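Zoltden garment workers trade some hanging shifts for gripper work

8/27/20

MULLURBRIDGE – Staff at the Zoltden garment care plant in Mullurbridge have begun spending part of each shift showing machines how to handle a shirt, the first step in a plan to automate some of the plant's hanging and sorting work.

The company, which cleans and finishes uniforms and shirts for hotels and shops, employs 168 people at the site. It handles over 3,000 garments a day. Most are put on hangers by hand, a job that workers say is hard on the shoulders and wrists by the end of a shift.

Under the plan, employees take turns at a practice rack with a pair of hand-held grippers, one in each hand. The grippers have two fingers with soft ribbed pads, and each carries a camera. Workers use them to take hold of a garment, move it and let it go, and the recordings are used to train robot arms made by Marchuk, the plant's equipment supplier. The first two arms are due on the finishing line in March.

Birdie Mahmoud, a line lead who was among the first to try the grippers, said the work took some getting used to.

"You've folded and hung shirts your whole working life and you don't think about your fingers," she said. "Then you've only got two on each side and you have to slow right down. Collars are fine. Sleeves are what get you."

Each person does no more than 43 minutes with the grippers before going back to regular duties. Mahmoud said the limit was set after early sessions ran long and people complained of sore forearms. 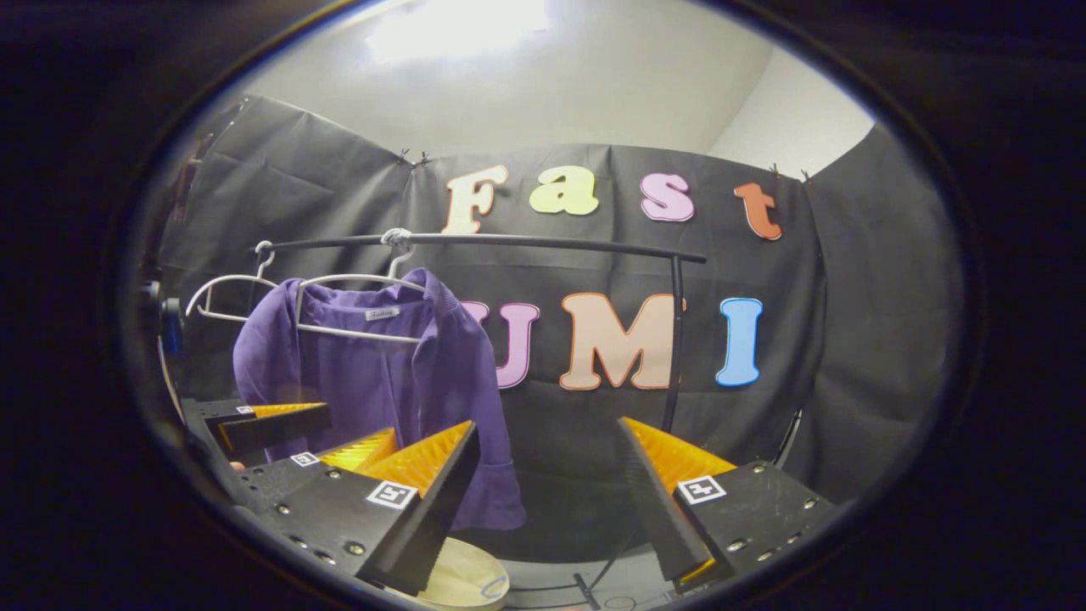 What changes on the floor

Zoltden said no jobs will be cut when the arms arrive. The hanging stations will go from two people each to one, and the second person will move to inspection, stain treatment or packing. Pay grades stay the same for those who move, and gripper sessions are paid at the regular hourly rate.

Workers were given a written version of those terms before the sessions started. Several had asked for one after the plant's label printing was automated and two positions were left unfilled.

Mahmoud said most people on her line were willing to take part but still had questions – mainly about what happens once the arms have been running for a while.

"They told us nobody loses a job in March, and I believe that," she said. "I'd like to hear about the year after."

The company said it would meet with line staff again before the arms are switched on. Workers will be able to stop an arm from any station, and garments the arms can't manage will be sent to a hand-hanging station at the end of the line. Silk, beaded items and anything with a loose lining will stay with people for now.

A total of 818 practice recordings have been made so far, all of them with shirts. Trousers are next on the list.

Zoltden's smaller plant at Grisitz isn't part of the plan. Staff there can apply for gripper training in Mullurbridge, with travel time paid.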